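Sunday, late

Second weekend with the Hultar trial, and I have now spent more hours putting away crockery that doesn't exist than I have spent on my own kitchen this year. The sink downstairs can confirm.

What Brumuvell sells, for 248 a month per seat, is a pretend household and a pretend robot to go in it. You write your routine, press the green button, and a two-armed machine goes to work in somebody's idea of a home. The sales page says "start training in minutes." It took me until lunch on Saturday to get past the license screen, which wanted a code from an email that had gone to Bram Verbeke, who was on a boat. He read it to me over the phone with wind in it. Was that a B or a D? It was a P.

Once in, I'll admit it runs well. I set it going on the tidy-up task and went to make toast, and when I came back it was on attempt 187 and my laptop sounded like a hair dryer. The log is clear, the reset is quick, and the pause button pauses, which I can't say for the last thing we tested (Cabral, may it rest in a drawer).

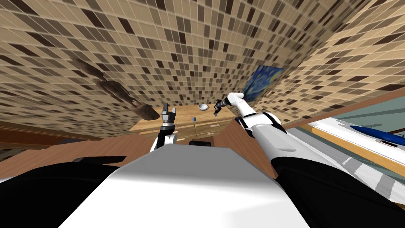

My complaint is with the view settings. The head view comes as standard, and the outside view, where you stand back and watch like a normal person, is in the higher tier at 1140. So I get the robot's own opinion of the room, tilted and bent at the sides, with that broad white chest in the way of everything. I spent a good part of the afternoon with my head on one side trying to judge how far the right gripper was from the white bowl. In that view it looks close. Close is a word I have stopped trusting. The depth readout would settle it, and the depth readout is on page four of a menu called Extras.

Also, who decorates these places? I had it paused for a while and found myself having feelings about the tile. All that beige and brown mosaic, a blue swirly painting on top of it, and then round the corner a teal wall, as if two couples had split the house and stopped speaking. I wrote "decor: brave" in the review form and then took it out. Then I put it back.

Eglė Rebane called at six to ask if I had a verdict. She has 300 words to fill in the Goltholm newsletter and would like them to be mine. I said good software, silly pricing, and she said that was four words. I told her she could have the rest on Tuesday.

Things to try before then: the small blue cup as a target, slower arm speed, and whether support answers on a weekday. I wrote to them Saturday and got a survey asking how the answer was.

Toast for dinner again. Washed one plate, by hand, first attempt.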